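Notebook, finishing bench, Pevdale workshop
December 2019

Entry for whoever inherits the stain cupboard. Carrying on from the April pages, which end in a coffee ring and the word "NO" in Sang's handwriting.

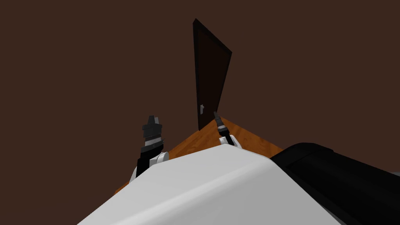
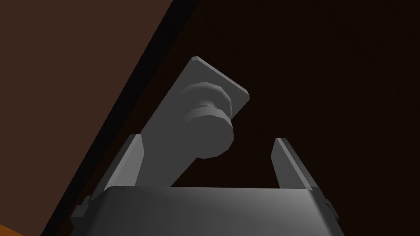 Landeg want a near-black door finish that still passes for a finish and doesn't look like a hole somebody forgot to fill. I have been putting this off by cleaning brushes. The trouble with very dark brown is that it has no middle: one coat looks like tea, the next looks like tar, and the customer's sample always lives in between. Put it next to a dark brown wall, as with the tall door in the first picture, and the pale gray lever does nearly all the work of telling you where to go. I'm in favor of a pale handle on principle. Theresia says the principle is that I lose things in the dark.

Oak test strips, planed and sanded by Cường. Half stopped at the coarser paper, half taken all the way. As expected, the coarse ones drank the stain like it was free. The fine ones went patchy near the knots and needed a second wipe. I wrote the grit on the back of each strip in pencil and then stained the backs. Cường has suggested a scribe line next time, and managed to suggest it fairly politely.

Mix A: Testum dark base, straight from the can. Goes on purple. Everyone who walked past said "purple," so I can't claim it was the lamp. Dries brown, with a purple opinion of itself along the end grain.

Mix B: same base, 50 ml of the green-black concentrate into 700 ml. Kills the purple stone dead. Also kills the grain. From across the room it could be painted metal, and Ngọc asked why we had bothered with oak.

Mix C: same base again, half the concentrate, left on for a shorter time and wiped across the grain before wiping along it. Best of the lot. The figure still shows at an angle. Strip 503 is the one to keep, and it is now in the drawer with the good calipers, where people at least put things back.

Topcoat. Satin over Mix C went cloudy on the first try. I blamed the satin. Lộc asked if I had stirred it. I had shaken it, which he says is how you make a very expensive milkshake. Stirred properly and left to stand over lunch, it went down clear. Two thin coats, light rub between. Don't rub the edges! I went through to bare wood on one corner and had to touch it in with a cotton swab, and the touch-in is visible from the parking lot.

Matte over Mix C looks lovely until a human being handles it. Fingerprints everywhere, mostly mine, one set clearly Sang's (there was jam). For something that gets pushed open with a palm all day, I would not offer matte at all. If Landeg insist, let them have it on the top rails only and call it a feature.

Mix D does not exist. There is a jar labeled D on the shelf. It is turpentine and regrets.

Smell: Mix B stank for 2 days with the fan on. The others were tolerable by next morning. Flandenham have complained before about parts arriving with an atmosphere, so nothing stained with B goes in a closed crate.

To do:
Ask Testum if the purple is meant to be there, or if we got an old can. The label has come off ours, so ask nicely.
Full-size panel in Mix C, stood upright while it dries. All the strips were done flat and I have no idea how it will run.
Order more lint-free rag. We are down to a T-shirt from somebody's fun run.
Theresia to look at 503 in daylight before I get attached to it.

Later, same day: Theresia looked. Says it is slightly warm and would take the concentrate up a touch. I am attached to it. Mixing another jar anyway, and labeling this one E.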